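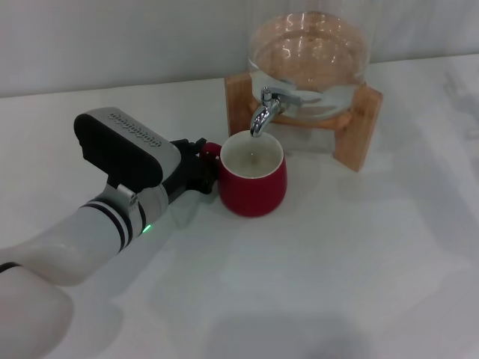 Niststead drinks table: data card

Version 3, last changed Feb 6, 2025. Maintained by Rin Ueda and Florante Samonte.

What it covers

Serving a drink at a white table set against a plain wall. The main things are a red ceramic mug with a loop handle and a glass beverage dispenser on a light wooden stand. The task is self-service: take the mug by the handle, bring it to the dispenser, fill it, put it down.

Contents

There are 33 episodes. Each one has a folder with the images, a notes file and a short task line such as "fill the red mug". Most run some 60 seconds. 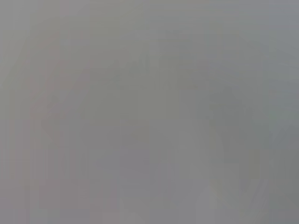
Task lines were written by Rin and checked by Florante. We kept the wording short and used the same names throughout - "mug" is never "cup", and "dispenser" is never "jug". If you add episodes, please stick to those names.

Known gaps

Only one mug color is listed in the index. Episodes 28 and up have no notes on how full the mug should be. The October batch used "pitcher" in a few task lines and those have not been fixed yet.

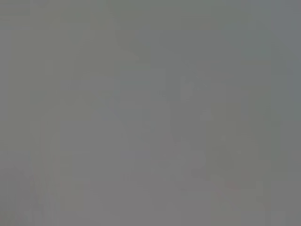

Use and contact

Free for teaching and research. Please name Niststead as the source. Corrections to the task lines go to Florante Samonte - include the episode number and the new wording.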